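Chest of drawers

A chest of drawers is a piece of storage furniture made up of a case holding several drawers, usually arranged one above another. It is used mainly for clothing and household linen, although smaller forms are common in halls, offices and workshops. In North American usage the piece is often called a dresser or a bureau, while in British usage a dresser is normally a kitchen piece with open shelves above and cupboards below.

Origins

The chest of drawers developed from the lidded chest, which was the principal form of household storage in much of medieval Europe. A lidded chest could hold a great deal, but anything at the bottom could be reached only by lifting out what lay on top. Makers began to fit one or two drawers beneath the main compartment, a form known in Britain as a mule chest. During the seventeenth century the number of drawers increased until they took up the whole of the case and the lid became a fixed top.

Early English examples were commonly made of oak, with panels joined in a frame. Walnut veneer came into fashion later in the century, and mahogany was widely used in the eighteenth. French makers produced the commode, a low and often curved form intended for reception rooms as well as bedrooms.

Construction

The outer case is known as the carcass. It consists of two sides, a top, a bottom and a back, with rails between the drawers in many traditional designs. Older drawers were joined at the corners with dovetails, which resist the pull on the drawer front. The drawers ran on wooden strips fixed to the inside of the case, and these were often rubbed with candle wax to ease their movement.

Factory production brought lighter materials and simpler joints. Plywood, chipboard and fibreboard replaced solid timber in many ranges, and metal or plastic runners took the place of wooden ones. Runners may be fixed to the sides of the drawer or concealed beneath it. Full-extension runners allow the whole depth of the drawer to be reached.
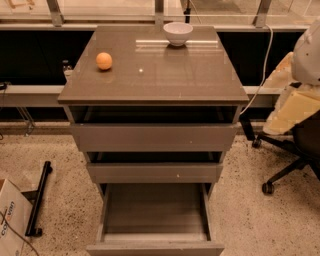 Drawer fronts may be inset, so that they lie level with the case, or overlaid, so that they cover its edges. Inset fronts require closer fitting and can stick in damp weather as the timber swells. Graduated drawers, in which the deepest is placed at the bottom, are usual in traditional work. Modern ranges more often use drawers of equal height, an arrangement that allows the same parts to be used throughout.

Principal forms

The tallboy, or chest-on-chest, consists of one chest standing on another and was made in two sections so that it could be carried upstairs. The bachelor's chest is a small, low piece with a folding top that opens to form a writing surface. The campaign chest was built for travelling officers, with brass corners and recessed handles, and divides into two parts for transport. A tall, narrow chest with seven drawers is known as a semainier, from the French word for week.

The Iltamby workshops

The town of Iltamby supported a sizeable trade in painted chests. Its largest employer, Flemo, had 113 workers at its height and sold chiefly to boarding houses and hospitals. The designer Fanni Dudás introduced a range called Limano, in which drawers of a single size could be fitted to cases of different heights. A surviving order book lists 1,168 chests, of which 655 were supplied unpainted. The rival firm of Sowa made a similar range until its sawmill closed.

Florencio Salcedo's study of the town's furniture trade gives the width of the standard Limano case as 900 millimetres and notes that its handles were bought in from outside suppliers.

Safety

A tall chest may tip forward when several drawers are opened together or when a child climbs on them. Many manufacturers supply a strap or bracket for fixing the case to a wall. Some designs include an interlock that prevents more than one drawer from being opened at a time, a feature also found in office filing cabinets.

See also

Commode
Linen press
Tallboy
Wardrobe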